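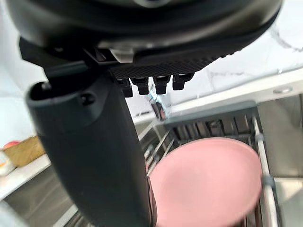

Worktop oil or hard wax for a beech kitchen?
Reading time: 2 minutes
Last updated: January

tamsin_k
We had beech worktops put in from Linano and they came unfinished. The leaflet says Danish oil, three coats. My brother-in-law says use hard wax oil and be done with it. The sink is set into the long run, so that bit gets splashed all day. Which would you go for?

Skukberg
Hard wax oil. Two thin coats, leave it overnight between them. I did ours 11 years ago and have redone the part by the sink twice.

Flustgate
I'd say the opposite. Hard wax looks better to begin with, but when it goes you have to sand the whole patch back or you see a line. With Danish oil you wipe another coat on after tea and it blends in. Round a sink that matters more than how long the first coat lasts.

Skukberg
You don't get a line if you feather the edge. I use 200 grit and go well past the worn bit.

Flustgate
I did feather it. Still got a line. Might be the brand.

old_mortar
Whichever you pick, do the underside and the cut-out for the sink. Ours cupped by the hob end and the fitter said the bottom had been left bare. The end grain in the cut-out wants more coats than the top.

tamsin_k
The fitter has already dropped the sink in. Is it worth lifting it out?

old_mortar
I would. It's four clips and a bead of silicone on most of them. If it goes black round the tap you'll be lifting it anyway.

Skukberg
Agree with that. Also lay the used rags out flat outside to dry before you bin them. Oily rags in a heap can catch fire.

tamsin_k
Thanks all. Going with Danish oil round the sink end and the same everywhere else so it matches. Sink comes out tomorrow.

Reader comments

Ximeng Shen
Did the same job with Danish oil. It took about 16 hours between coats in a cold kitchen, a lot longer than the tin said.

Jitpraphai
We gave up and had laminate put in. Cost us 100 pounds for the short side and I haven't oiled anything since.

Flustgate
Laminate swells at the joint if water gets in, so you still have to watch it by the sink.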